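The Brekotton Bread Bag, Large
Unbleached cotton, drawstring top, washes at home
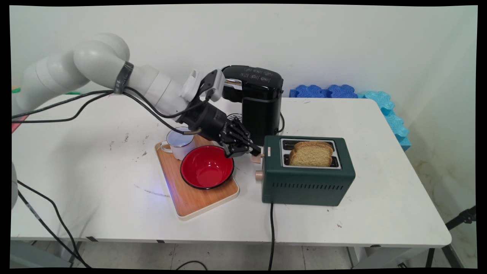
Kitchen Linens > Bread Storage

Okay, so I've been baking and buying real bread for a long time, and for most of those years I kept it in whatever plastic bag was lying on the counter. You know how that goes. The crust turns to leather by the next morning, and then one warm day you pull out a slice and there's a green spot on it. I got tired of throwing away half loaves, so I started sewing bags, and the Brekotton is the one I kept coming back to (it's the fourth pattern, the first three are rags now).

It's a plain bag. I'm not going to pretend otherwise! The outside is a heavy unbleached cotton, the inside is a second layer of the same cotton in a tighter weave, and there's a flat cord through the top with a wooden bead on it. Two layers slow the drying down a lot compared to the thin single-layer bags, and the crust still gets to breathe. A country loaf from my oven is good for sandwiches on day two, good for toast on days three and four, and after that I'm making crumbs or French toast anyway.

What fits in it

The large takes a round loaf up to 30 centimeters across, or two regular sandwich loaves side by side if you squish them in a little. A long Italian loaf goes in fine on the diagonal. A baguette doesn't, and I get emails about this every month, so please look at the baguette sleeve on the next page if that's what you eat. The sleeve is skinnier and a lot longer and it hangs from a hook.

If you live alone or you only eat bread on weekends, get the small. A half loaf rattling around in a large bag dries out faster, just because there's so much air in there with it.

Details

Size, laid flat: 36 x 42 cm
Fabric: 100% cotton, two layers, unbleached
Cord: flat cotton, with wooden bead
Closure: drawstring
Seams: French seams inside, double stitched at the bottom corners
Color: natural only
Price: $36
Item no.: 425

Washing

Shake the crumbs out every time you empty it. I do mine over the back steps and the sparrows have figured out my schedule. Wash it every couple of weeks, inside out, warm water, regular detergent, and skip the fabric softener. Softener coats the cotton and then your bread smells like a dryer sheet, which I learned with a very nice rye. Hang it to dry, or tumble on low if you're in a hurry. It'll shrink a bit the first time (I cut them big to allow for that) and then it stops.

It has to be bone dry before bread goes back in. I own two for this reason and so do most of my repeat customers.

For grease spots, and you'll get them if you keep brioche or anything buttery in there, I use the Remuvo bar. Wet the spot, rub the bar on, leave it for the time it takes to drink a coffee, then wash like normal. I sell the bar in the Cleaning section for people who can't find it locally. Dish soap works too, it just takes a couple more tries.

A few things about keeping bread, while you're here

Let a fresh loaf cool all the way before you bag it. I know. It smells amazing and you want to put it away and sit down. Give it a couple of hours on a rack anyway, or the inside of the bag gets steamy and the crust goes soft.

Store it cut side down inside the bag. I don't put bread in the fridge, ever, it goes stale faster in there than on the counter. The freezer is great, though. Slice the loaf first, freeze it in something airtight (this bag isn't for the freezer, sorry), and toast straight from frozen on a slightly higher setting than usual.

And in a really humid summer, check your loaf every day. No cotton bag can do much about a sticky week in August. I just bake smaller.

Where they're made

The fabric comes from a mill agent called Alach that I've bought from since my second pattern, and I cut and sew everything in my workshop in Buchanan. The beads are turned a few miles down the road. Each bag gets pressed, folded, and tied with its own cord, so there's no plastic in the package at all. It shows up looking like a present, and plenty of people give it as one. If you want a note tucked in, write it in the order comments and I'll copy it out by hand. My handwriting is fine, not fancy.

Shipping and returns

Orders go out twice a week. Shipping is free over $55, so two bags gets you there, or a bag and a couple of tea towels. You've got 30 days to send it back if you don't like it, unwashed and unused please. If a seam ever goes, email me a photo and I'll fix the bag or send you another one.

Update, Jun 12, 2019: the large is back in stock! I ran out in May after a bigger wholesale order than I planned for, and the new fabric took forever to get here. It's a hair creamier than the last batch. If you're trying to match a bag you already own, drop me a line before you order and I'll lay them next to each other by the window and tell you how close they are.

Questions I get

Can I embroider it? Yes, the outer layer takes thread really well. Put your hand inside and keep the lining out of the way, or you'll stitch the bag shut. Ask me how I know.

Does it keep bread as long as a bread box? Pretty close. I've used both at once, bag inside the box, and that's the longest I've ever gotten out of a loaf.

Is there a striped one? Not yet. I have a blue ticking I like a lot and I'm washing it over and over to see whether the blue runs.

Goes with: Baguette Sleeve, Small Bread Bag, Crumb Cloth, Remuvo Bar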